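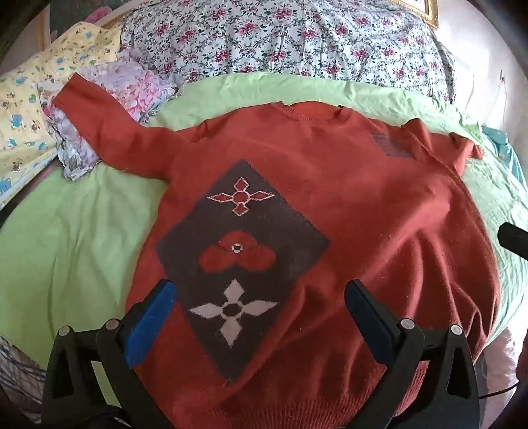
I bought my first secondhand sweater for two dollars, and I have been hopeless ever since. It was a lumpy navy thing with a shawl collar, knitted by somebody with strong opinions about elbows, and I wore it until the cuffs came apart in my hands. There are 54 in the house now. I know because my sister made me lay them all out last November, and it took most of an afternoon and every flat surface upstairs.

What I love most are the picture sweaters. Flowers, diamonds, sailboats, whole Alpine villages! For years you couldn't give them away, and now people drive across the state for a good one. I'm partial to red with one huge motif on it, the kind of knit you can recognize from the far end of a parking lot. A diamond full of flowers will get me every time, and if the flowers don't match each other, even better. Somebody sat down with graph paper and colored pencils and decided that this petal should be long and that one short, and I find that thrilling.

Marijke Cuypers feels the same way, only she has a shop. Trelletti is two narrow rooms above a bakery, and she keeps 800 sweaters in it, folded on open shelves from floor to ceiling (the ladder is steep, wear sensible shoes). She doesn't sort by size. She sorts by color, so the room goes from cream through mustard and rust to a wall of reds that made me laugh out loud the first time I saw it.

"Sizes are a rumor," she told me. "Put it on."

She's right about that. A label from thirty years ago won't tell you much, and plenty of hand knits never had one. What you want to do is spread the sweater out on a bed and look at it properly. Get it in daylight if you can. Run your palm across the front, then turn it inside out and look at the floats, the strands of yarn carried along behind the pattern. Are they snug? Do they catch on a ring? If they're long and loopy you'll be putting your fingers through them every morning, so go slowly with the sleeves.

Check the neck next. Ribbing that has gone slack can sometimes be coaxed back with a bath and some patience, but a hole right where the collar joins the body is a job for someone who knows how. Mine is Gwenaël Delorme, who mends from her kitchen table and keeps 200 little cards of darning yarn in old cutlery trays. She has eleven reds. I brought her a sweater I'd have sworn was plain scarlet and she held three cards against it, one after another, and all of them were wrong. We ended up with two strands together, one orange and one brick – and I can't find the mend now unless I hunt for it.

Washing scares people more than it should. Cool water, a drop of wool wash, no wringing. Press it in a towel, then lay it flat and pat it into shape with the sleeves out to the sides. Don't hang it, please, not even for an hour. A big sweater full of water weighs more than you'd think, and the shoulders will remember.

Storage is where Marijke and I part ways. She folds in thirds with the motif facing out so customers can see it. I roll, which Gwenaël says is a terrible habit, and maybe it is, but I can fit six in a drawer and I like seeing the little spirals of color when I pull it open. We do agree on cedar, and on wearing the things. My favorites go to the grocery store, to the dog park, to weddings when I can get away with it. A man once stopped me by the onions to say his aunt used to knit flowers like the ones on my front, and we stood there talking about her for twenty minutes while my ice cream went soft.

Last updated: 25 Apr 2022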